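# Spare parts sort gets under way at Pondidow

The yearly sort of loose hardware at the Pondidow repair store began in July, with pipe fittings and electrical parts first on the list.

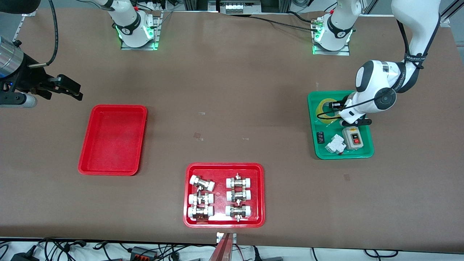
The store lends tools and gives out small parts to households in the Dhillon neighborhood. Most of its stock comes from closed workshops and house clearances, and it tends to arrive mixed together in whatever box was handy. Last year 376 people picked up parts there, up from 269 the year before.

Renu Nishad, who runs the counter, said plumbing pieces are what people ask for most. "Somebody comes in with an old fitting in their hand and wants another one like it," she said. "If ours are in with the switches and plugs, that takes all morning."

Metal fittings and electrical parts are now kept in separate trays from the start. Fittings are checked for thread size and then moved to the wall drawers. The electrical parts take longer. Each piece has to be looked over by Selvaraj Dewan, a retired electrician, before it can go out – anything cracked or scorched is sent for recycling.

Dewan said he expects to turn away a fair share of the older items. "I'd sooner throw out a good one than hand over a bad one," he said.

The store has put up 27 new drawers for the sorted stock, paid for with money from the spring yard sale. Labels are still being printed.

Parts remain free for small repairs, with a limit of 50 pieces per household each year. The counter opens at 10 a.m. and stays open during the sort, though requests for electrical items may have to wait. Donations of plumbing parts are welcome at the side door on Niltitz Street. The store is not taking paint, batteries or light bulbs.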